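Handling the Cable: Toward a Common Practice for Robots at the Rear Panel

Guidance on industrial robots has been available to Canadian workplaces for many years, and most of it concerns the person standing nearby. It deals with fences, stop buttons, reach and speed. The object being handled receives far less attention, on the assumption that the plant has already worked out how its own parts should be gripped.

That assumption is harder to sustain in equipment rooms and repair depots. A desktop computer returned for service is seldom the same as the one before it. Its cables have been routed by whoever set it up, its connectors vary in age and stiffness, and the sockets they enter were designed for a human thumb and forefinger. When a two-armed robot is asked to disconnect such a machine, the ordinary cell safety file will say where the technician may stand. It will say nothing of how hard a network plug may be pulled.

The Wakine practice code was written to address this gap. Now in its second draft, it takes its name from the Wakine depot, where the drafting group first met, and it applies to robots working on connectors, leads and panels on bench-top equipment. It is voluntary. It is intended to sit beneath the safety standards already in force, and its opening clause states that where the two differ, the safety standard prevails.

Seven clauses

The draft contains seven clauses, and the drafting group resisted several requests to add more. The first two deal with preparation. Equipment is to be isolated from mains power before either arm enters the working area, and the isolation is to be recorded by a person. A robot's own report that a unit is off does not satisfy the clause. The bench is then to be cleared to the extent the task requires, with any remaining articles placed outside the sweep of both arms.

The third clause has drawn the most comment. It concerns the point of grip. A latched connector should be held by its body wherever the fingers can reach it, and the latch must be released before any withdrawal force is applied. Where the body cannot be reached, the cable may be held close to the plug for positioning and support, but the draft does not permit it to be used for pulling against a closed latch. Depots with older gripper fingers have objected that this excludes a good deal of their present work. The drafting group's reply, set out in the commentary, is that a damaged socket on a main board costs more to put right than a set of narrower fingers.

Clause four assigns roles to the arms. One arm works and the other either supports the equipment or remains clear, and a change of role is to be made only when both are stationary. Clause five requires the robot's own cables to be included in the motion plan. Trials at Brakoven showed why this was needed: the planning software there modelled every link of the arm with great care and treated the hose and cable loops as though they did not exist.
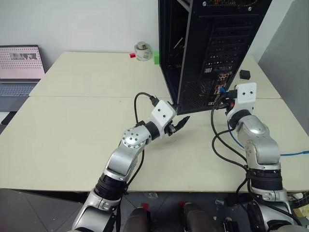
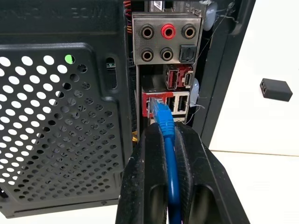 Rear-panel work on a desktop tower. The second view shows the gripper fingers on either side of the blue network cable, near the plug.

The sixth clause covers the use of cameras. A rear panel presents a crowded field, and sockets of different kinds may lie within a finger's width of one another. The draft asks for two views of any connector task, one wide enough to show both arms and the equipment, and one close enough to identify the port in use. Neither is considered adequate alone. A wide view may place the gripper at the correct group of ports and leave the individual port in doubt, while a close view gives no warning of what the elbow of the arm is approaching.

The seventh clause deals with records. Each attempt is to be logged with its outcome, including attempts halted by the operator, and both camera views are to be retained with the entry. Halted attempts are to be kept in the same log as completed ones. Earlier practice at several depots was to discard them, which left reviewers with a flattering and largely useless history.

What the trials required

The code's acceptance procedure was developed at the Tetteh training centre and is set out in an annex. A site wishing to declare conformity must carry out 100 consecutive connector removals under observation, across at least three types of connector, with no damage to a latch or socket. A shorter qualification of 80 removals is available to sites that handle a single type only. A failure returns the count to zero.

Tetteh's own log stood at 2,000 entries when the second draft was circulated in August. The centre has been frank about its early difficulties. Network plugs proved more demanding than audio or video leads, owing to the small size of the latch and the ease with which a neighbouring cable can lie across it. Operators also reported that flexible cables behaved differently from one attempt to the next, even on the same unit, and that a grip judged secure in the close view could shift as the arm began to withdraw.

These findings led to a revision of the stopping rule. The first draft allowed the robot to repeat a failed withdrawal without review. The second requires it to release the connector, retreat to a clear position and wait for an operator's approval before a further attempt is made.

Matters left open

Several questions are unresolved. The Kavley service group has asked that the code be extended to reinsertion, which the present draft leaves out of scope. Reinsertion calls for closer alignment than removal, and the drafting group considers that the evidence is not yet sufficient to set a limit on insertion force.

There is also disagreement over small depots. The cost of retaining two camera views for every attempt falls more heavily on a site with a single robot than on a large centre, and some respondents have proposed a fixed retention period in place of open-ended storage. A decision has been deferred to the third draft.

Labelling presents a further difficulty. The draft recommends that cables be tagged before disconnection so that the original arrangement can be restored, but it does not say whether the tagging should be done by a technician or by the robot. Sites have adopted both methods. Until the matter is settled, the commentary advises that a technician confirm the tags against the ports before the first connector is released, and that the name of the technician be entered in the log.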